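Section 4: Connecting a hardware wallet and moving your first tokens

Read this section before you move anything. The Quaye wallet software will let you finish every step below in a few minutes, and the speed is the part we trust least. A transfer on the Morach chain can't be reversed by us, by the exchange or by anyone offering to help you in a chat window.

4.1 Before you start

You need a hardware wallet with current firmware, the Quaye desktop program, and your recovery phrase on paper. Not a photo of the phrase, and not a note in your email drafts.

The project site says set-up is "instant." Allow 30 minutes. The first sync alone can take most of that on a slow line.

Caution: Search results for the Quaye download have included copies of the real site. Type the address from the card that came with your device. A padlock in the browser means the connection is private. It says nothing about who is on the other end.

4.2 Connecting the device

1. Close any other wallet program.
2. Plug in the hardware wallet and enter your PIN on the device itself. If anything on your computer asks for the PIN, stop and unplug.
3. In Quaye, open Accounts, then Add Device.
4. Compare the pairing code on your monitor with the one on the device. Read every character. Fake programs have been known to match only the first and last few.
5. Press Confirm on the device.
6. Wait for the sync to finish. The progress bar often sits at 37 percent for a while, then jumps. Leave it alone.

Note: If the balance reads zero after the sync, check that the network menu says Morach Main and not Morach Test. Test tokens have no value, whatever a seller tells you.

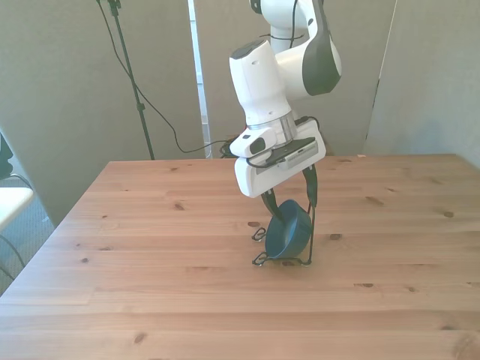 Figure 4-1. Robotic arm over a pine table.

4.3 Sending a test amount

Never send the full amount first. People skip this to save one network fee, and it's a poor trade.

1. Choose Send, then paste the receiving address.
2. Check the whole address on the device display. Some malware swaps the address while it sits on your clipboard.
3. Enter a small amount. For a planned transfer of 3000 tokens, a test of 20 is plenty.
4. Look at the fee. Quaye fills in a "recommended" figure, and in our experience it runs high. The Standard setting is fine unless you're in a real hurry.
5. Approve on the device.
6. Wait until the status changes from Pending to Final. Sent only means that the transaction left your computer.
7. Confirm the arrival from the receiving wallet, then send the rest using the same steps, address check included.

4.4 Optional: the Brarkell bridge

The Brarkell bridge moves tokens from Morach to other chains. The menu item carries a green "Audited" badge. Click through and read the report before that badge persuades you of anything. An audit covers the code as it stood when the auditors looked at it, and bridge code gets updated.

1. Open Tools, then Bridge.
2. Select the destination chain.
3. When asked for a spending approval, change Unlimited to the exact amount you are moving. Unlimited is the default. We have asked for this to be changed and are still waiting.
4. Approve on the device.
5. After the tokens arrive, go to Tools, then Approvals, and revoke anything still listed.

Caution: Don't leave tokens parked in the bridge to collect the advertised reward. The rate can change without notice, and the terms let the operator pause withdrawals.

4.5 Clamex account linking

Quaye may offer to link your wallet to a Clamex exchange account. You can skip this. Linking ties your wallet addresses to your exchange identity, and the unlink button only hides the link in Quaye. To remove it at the Clamex end you have to file a separate request from your account page there.

If you link anyway, turn off Automatic Deposit first. It's under Settings, then Exchange, at the bottom of the second tab.

For stuck transactions and error codes, see Section 7.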